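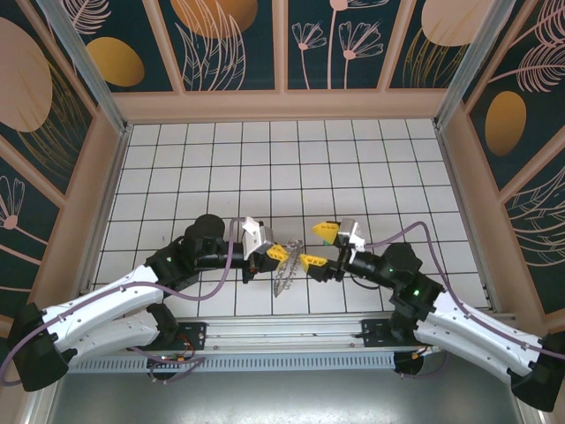

Hesitz is a method of teaching paired robot arms by demonstration, in which one person performs a task through the arms by remote control and the recorded motion is used to train a program that later repeats it. The name also covers the bench arrangement used with the method: two arms facing each other over a shared floor, each ending in a two-finger gripper. Both arms can reach the middle of the floor, so that thin or awkward objects, such as a clear, ribbed piece with a jagged outline, can be held up between the grippers above the tiles. Hesitz was worked out in Steruvcombe by Jannik Tiedemann and Busisiwe Cele, and is maintained by the Voko workshop in the same town.

Background

Early teaching at Voko was done by hand. The operator took hold of the arm, moved it through the task and pressed a pedal at each point to be stored. This is still the quickest way to teach a single arm a fixed path, but it has two drawbacks for paired work. The operator's own hands are in the way of the cameras, and one person can't easily guide two wrists and close two grippers at the same moment.

Tiedemann's first remote setup used a pair of light handles, one for each arm. The handles have the same joint layout as the arms they control, at a smaller scale, and a trigger under the forefinger closes the gripper. Cele added a short hold at the start of every recording, during which the operator lines up the handles with the arms before motion is passed through. The method takes its name from this pause.

Recording a demonstration

A demonstration, called a "pass" in the Voko notes, starts with the objects set down on the floor and both arms in their rest position. After the hold, the operator carries out the task at a normal working pace. Joint angles, gripper opening and all camera views are stored together with a shared clock. A pass ends when the arms return to rest.

Passes with a dropped object are kept if the operator recovers it - they are marked as recoveries and stored in a separate folder. Passes that end early are deleted. The first complete task set contained 1092 passes, divided among 19 tasks and recorded by six operators.

Camera views

Hesitz uses fixed views of the bench together with a view from each wrist. The fixed views show where the arms are in relation to each other. The wrist views are used for grasping, where the fingers of one arm often hide an object from every other angle.

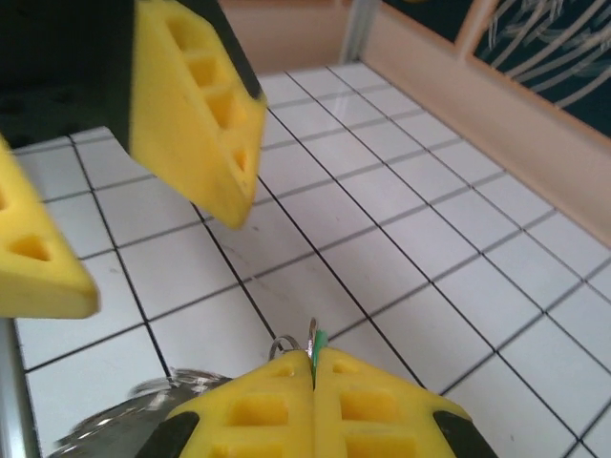
Wrist view of a small item with thin metal rings held between yellow fingers. The fingers of the other arm are at upper left.

Operators watch the wrist views on a screen while recording and are asked not to look directly at the bench. The rule was brought in after Anel Du Plessis compared two groups of passes for the same task. Programs trained on passes made by direct sight tended to copy movements that depended on things the cameras had not recorded, and they failed more often at the moment of closing the gripper.

Objects with loose or fine parts are treated as a class of their own. A metal ring with wire loops along its rim can be approached from many sides, and the loops may shift as soon as a finger touches them. For such objects the notes call for at least 17 passes from each operator, with the starting position changed every time.

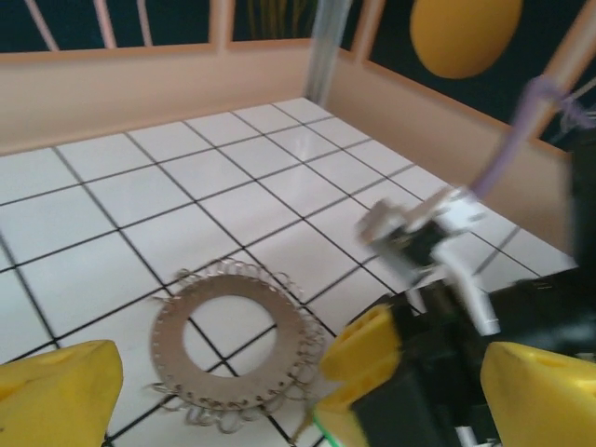 Handing over

Many Hesitz tasks include a transfer from one gripper to the other. The receiving arm closes first and the giving arm opens only after both have come to a stop. Marthinus Cele described the stop as the hardest habit to teach new operators, who are used to passing things from hand to hand without a break. Over half of the failed passes in the first task set were lost at this point.

Later versions allow the object to be laid down in the middle of the floor and picked up again by the second arm. The result is slower, but each half of the task can be recorded and replaced separately.
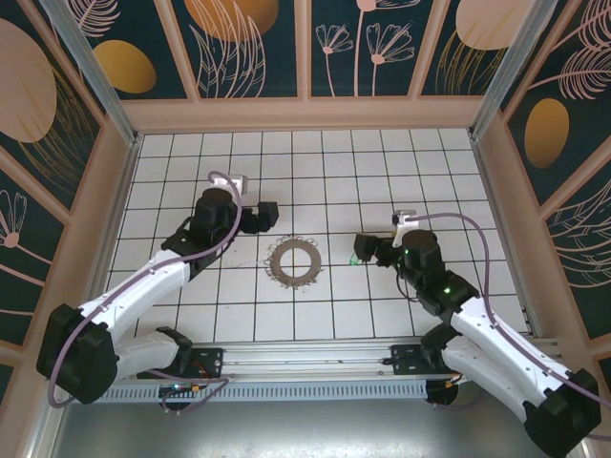
Petronella Venter has objected that laying an object down avoids the problem, and that a program taught in this way "has learned two jobs for one arm each." In her view, direct transfers should remain in every task set even where they lower the success rate. Tiedemann has replied that the two kinds of pass can be mixed, provided they are labeled.

See also

Hand guiding
Remote operation
Two-arm assembly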